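Pluvdale Robotics Club - Help Desk
Search tickets Enter keyword
Filed under: Vision / Training Data
2 min read

Ticket 322. Opened by Fidelina Chambi, Saturday.

The sorting arm's detector labels spring collars as background on most runs. We trained on 900 stills and it still misses them. Boxes and lids are fine. Restarted the Zukero board, same result.

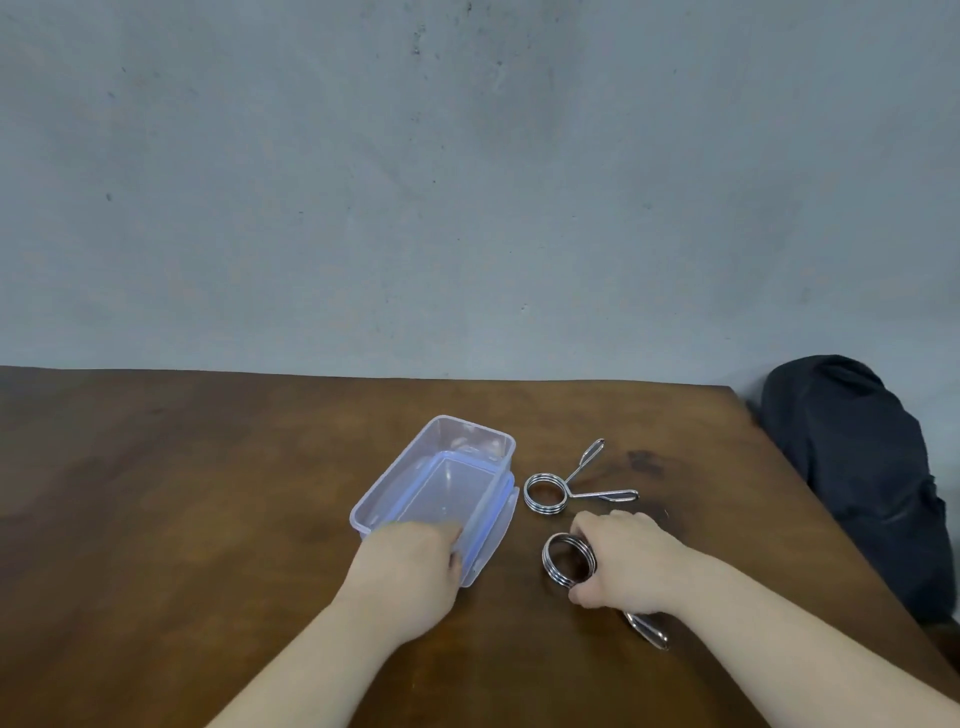

Collars and clear container, head view, table by the wall.

Checked the label file. 13 stills had the collar boxes swapped with the container - fixed those and retrained. Better, but shiny coils still drop out when a hand covers part of one.

Next: label held and unheld collars as one class, then rerun. Leaving open.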